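Skeltulcombe Shared Workshop - Gripper Build Minutes
Sep 15, 2020

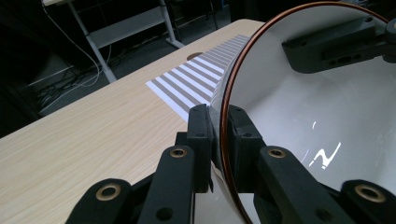

Present
Angeliki Pappas (chair), Bonifacio Sotomayor, Mariann Nyitrai, Unai Pacheco (minutes). Apologies from Severino Cantero, who has the good calipers.

1. Last minutes
Approved. Mariann asked that "spirited discussion" be changed to "argument". Changed.

2. Gripper
Bonifacio reported on the hand-held unit. Present test piece is the white dish with the copper-colored rim, held by the lip, one pad on each face. Mariann feels a curved edge is asking a lot of flat-sided pads. Bonifacio feels Mariann should try printing them. Agreed to make 3 pairs of softer pads and compare.
Action: Bonifacio, Mariann.

3. Linkage
Unai wants the brass-colored inserts left alone until the pads are settled. Angeliki wants it minuted that she said this in January. Minuted.

4. Motor
Still hand-held, still no motor. The Ruvden quote was more than 4 times what we have. Unai to ask Pesley about a used one - politely this time.
Action: Unai.

5. Cables
Discussed. Everyone is in favor of somebody tidying them. No action.

6. Any other business
Locker 2 will not open. Severino may also have the key.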